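Breakfast corner
2019-12-12

I moved the breakfast things to the left end of the counter last week. Before that they were in three different places and I walked 20 steps to make one piece of toast. I know because I got annoyed enough to count.

The old setup had the bread by the fridge, the toaster near the window and the cereal on a shelf I need the stool for. Binta Yusuf stayed over in February and said she could never find a spoon. She still brings it up.

Moving it all took one evening. I wiped everything down first, threw out a jar of honey that had gone solid, and put the toaster oven against the wall with the two-slot toaster in front of it. Brendan thinks I should get rid of one of them. I use the oven for leftovers and the toaster for bread, so they both stay.

The jars went along the backsplash with the cereal at the far right. The cutting board is in the middle now – I used to prop it behind the sink and it never dried properly. 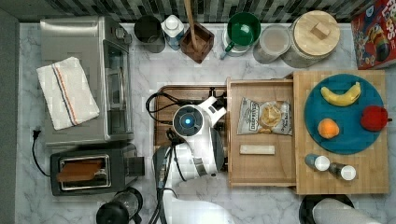

The new corner, with a slice in the toaster and the towel on top of the toaster oven.

I still don't love having the cord run along the side of the counter. A shorter one would help, or a clip of some kind. The mug is going back to the cupboard when I get to it. Next is the drawer under the stove, which has 4 can openers in it.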